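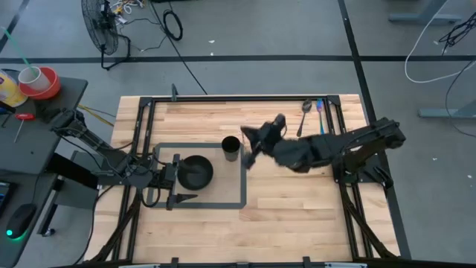 According to the residents of Illstead, as an older guidebook to the district reports, a table should be oiled only in the dark months, when the windows stay closed and no dust comes in. The custom belongs to the woodworking tradition of Dollamitz, a valley parish with 1,893 inhabitants.

Dollamitz tables are made from narrow strips of hard wood, which are glued side by side and then planed flat. The usual wood is maple, but beech is also found. Strips became common when wide boards were difficult to buy, and the small sawmill at Trokov sold its offcuts for a low price. A kitchen table normally has 17 strips - an odd number, so that one of them lies exactly in the middle.

The glued top must rest for 60 days before the legs are fitted. In the older tables the legs can be taken off, as the doors of the houses were narrow. The parish museum in Illstead keeps three such tables and a collection of planes from the Kermani workshop, closed since the sawmill burned down.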